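Jan 31, 2019

Drastgate dye batch, second week. Checked the wool skeins from the madder pot this morning. The 46 g skein took color evenly. The other one has a pale band where the tie was too tight. Retie looser, figure eight, cotton string only.

Bath held at 35 C overnight, lid on. No sign of browning.
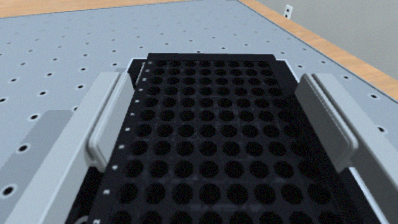
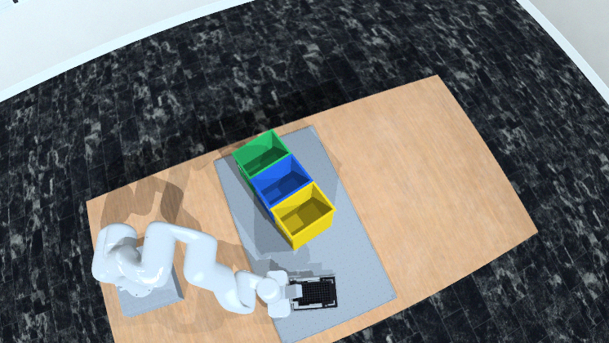
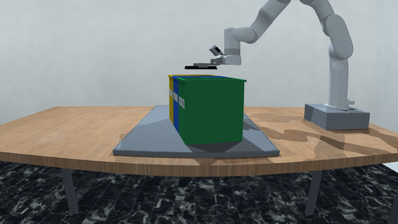
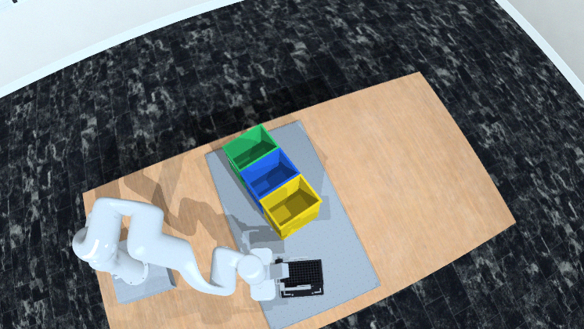 Tímea Gulyás thinks the band comes from the scour and the tie had little to do with it. She would wash the next lot twice before the alum and leave the ties as they are. Fair point. I only scoured once, and the Virág yarn always feels greasy out of the bag.

So for the next pot: two skeins scoured twice, two scoured once, all four tied the same loose way. Same alum, same jar of madder. If the once-washed ones come out patchy she is right.

Rinse water still pink after 4 changes. Leaving the skeins to soak until tomorrow.

To do: order more alum, relabel the Jelbridge jar, find the other thermometer.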